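Vostville Makers' House: minutes, 17 September 2018
Main room, taken down by me (sorry about the spelling!)

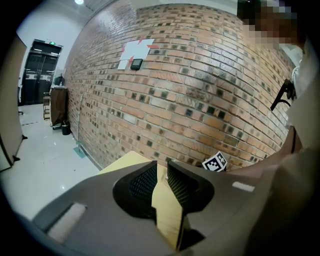 1. The brick wall
We spent ages on this one. I love the dark bricks and said so, but the gray smudges bother some of us. Pirum quoted 2375 for a full clean, and we only set aside 1000 in July. Agreed: ask for a price on the worst patches. No more red tape on the brick, please!

2. Tables
The pale one stays by the wall. Carried, 5 to 4.

3. Keys
Held over.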